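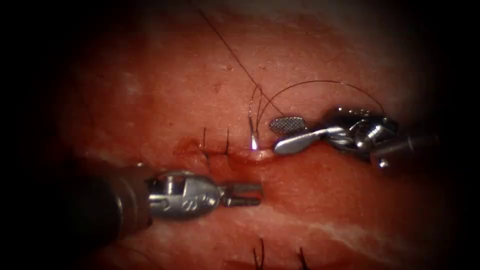
Zanudeck Opens Its Suturing Room to Visitors

September 18, 2024

The small engineering group Zanudeck welcomed neighbors and students to its workshop in Miyazaki this week, and it was a friendly afternoon, with plenty of tea and plenty of questions. The group has been at work since July on a project it calls Grima, a collection of stitching examples meant to teach a computer how a surgical robot closes a wound.

Chiharu Katayama, who leads the project, explained that a learning system needs to see the same job done many times over, by different hands and with all the little corrections that people make without thinking. Each example covers the placing of one stitch, from picking up the needle to trimming the tails, and the group now has over 18 hours of them saved and labeled.

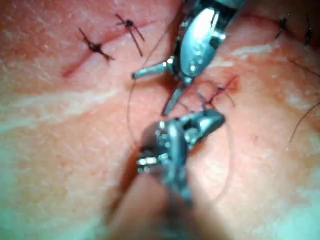

Passing the thread from one instrument to the other is the part that new operators find hardest, she said, and it is also the part she most wants the system to learn well. "You can tell right away who is in a hurry," Katayama told the visitors, laughing -- and she counted herself among the guilty. Seven operators take turns at the controls, and sessions are kept to two hours so that tired hands don't creep into the record.

The computers that will do the learning come from Vendodum, a local supplier that has been generous with its time as well as its equipment, and the first training runs are planned for the winter.
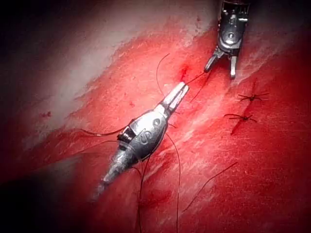 Are the clumsy attempts thrown out?

Most of them are kept and marked as such, so the system can also learn how an operator recovers from a dropped needle or a slack knot.

Zanudeck hopes to hold another open afternoon in six months, and Katayama says that anyone who missed this one will be very welcome then.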